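The case for the half-empty bin

Posted by Fraser Jardine, Jun 30, 2018

Most advice on storing electronic parts starts from the idea that space is precious. Buy the cabinet with the most drawers, fill every drawer, label the lot and stop when the wall is full. I worked that way for years, and I now think it is bad advice for anyone who has to find a part while doing something else.

My view is simple. Big parts should be kept in open bins, only a few to a bin, on something soft or at least clean. Small parts can live together in one mixed bin for longer than people like to admit. And the bins should sit on the bench where the work is done.

Capacitors are where I changed my mind. A large electrolytic is a heavy can in a thin plastic sleeve. Tip a dozen of them into a deep drawer and they knock against each other every time it is opened. Sleeves get nicked, the printing gets rubbed, and the printing is the only thing that tells you what you are holding. Three cans in a bin with a foam pad under them take up a silly amount of room. They also stay readable.
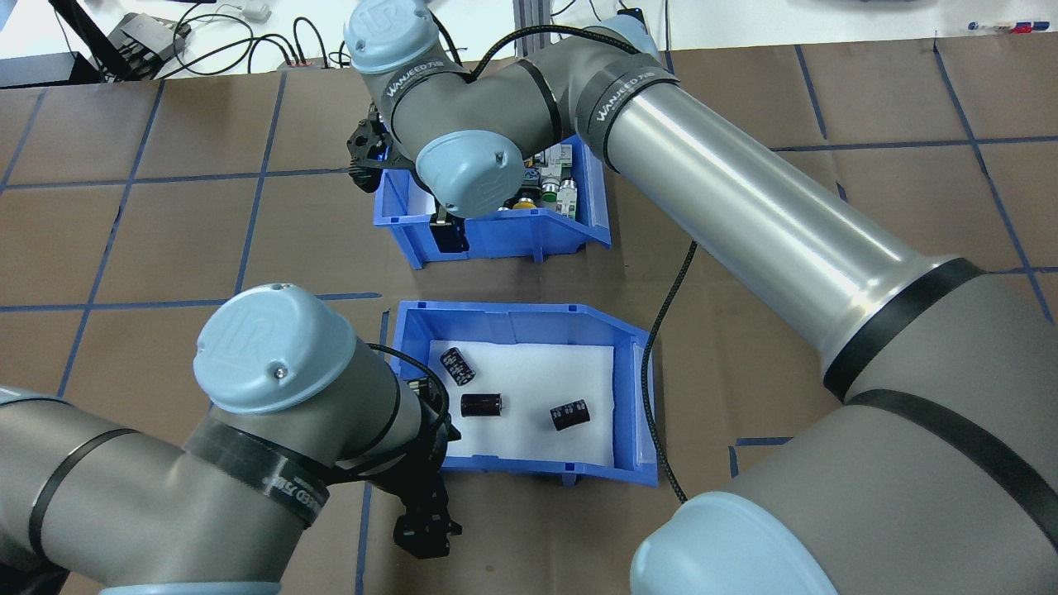 What the mixed bin is for

Tidy people hate a mixed bin. Nusrat Marikar, who I shared a workshop with for a long time, sorted everything on the day it arrived. Buttons went with buttons, contact blocks with contact blocks, indicators in a tray of their own. It looked good. Then she needed a complete emergency stop and had to visit three places to put one together.

Parts that get used together can be stored together. A red mushroom button is not much use without a contact block behind it, and if both are in the same pile you can pick them out in one go. The pile looks like a mess from across the room, but the colours do most of the searching for you.
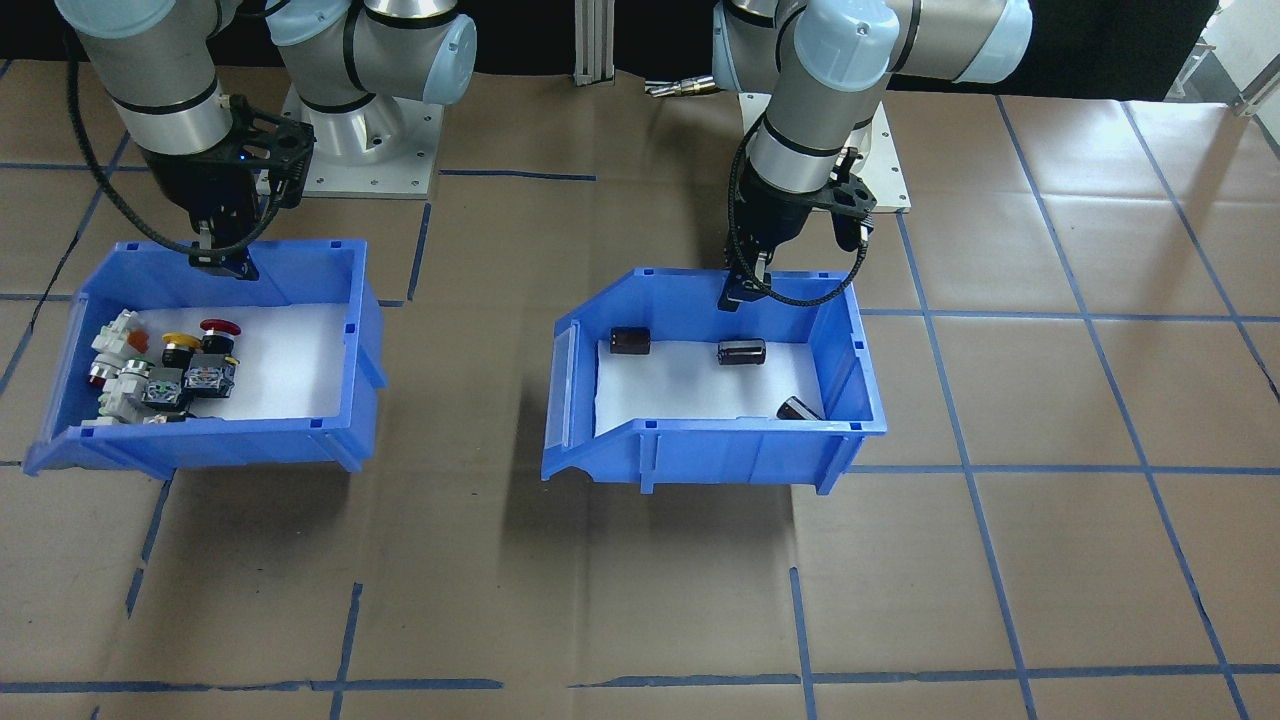

There is a limit, of course. Once a pile covers the whole floor of the bin you have to dig, and digging is how pins get bent. I try to leave at least half the floor clear. When the pile spreads past that, something has to move to a bin of its own. I don't do this on a schedule. I do it when I get annoyed.

Hala Shawky disagrees with me about this and I should give her side. She runs the stores at Skilleo, with over 500 lines of stock, and says a mixed bin only works for the person who filled it. A new starter sees a heap. She is right about a storeroom. I am talking about a bench, where the same few people reach into the same few bins all day.

Labels, and when to bother

Blue stacking bins usually have somewhere to put a card. I used to fill in every one. Now I leave it until the contents have stayed the same for a month or so, as a wrong label is worse than none. With a bin that holds two or three big cans, anyone can look in and see what is there. 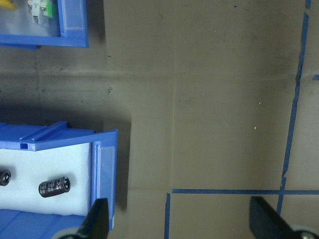 Label windows on the front walls of two blue bins. The capacitors in the lower one lie on white foam.

The lining matters more than the label. White foam or white paper, I don't mind which. Dark parts show up against it, and so do dropped screws. Paper is cheap enough to throw away when it gets grubby. Foam is kinder to the cans. In May I relined all 12 of my own bins in one afternoon with offcuts, and I wish I had done it sooner.

The bench itself

I would say the same about the table top. Brown paper over the whole surface, changed when it is worn, beats any mat I have paid for. Tape it into squares if you can stand the look of it. A grid gives each bin an address, so it goes back where it came from, and the lines don't need to be very straight to do that job.

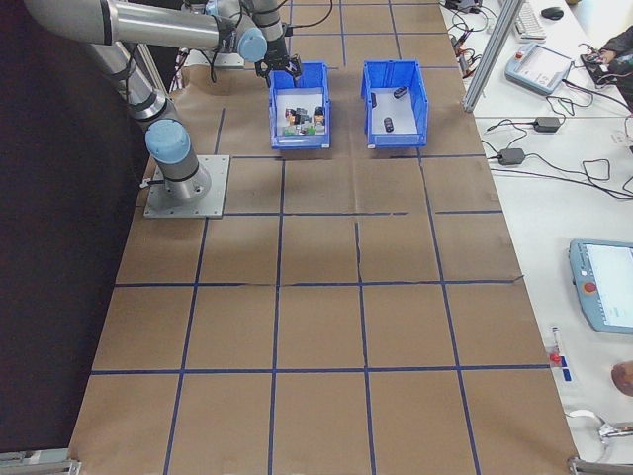 Keep the computer on a separate desk if there is room for one. A keyboard on the work table collects clippings, and sooner or later somebody puts a bin down on it. Gavin Skinner has his on a shelf at elbow height, which I find awkward to type at, though he seems happy with it.

None of this saves space. Two bins on a large table, one with three parts in it, will always look wasteful to whoever pays the rent. I would still rather give up the table space than spend another morning reading rubbed print under a lamp.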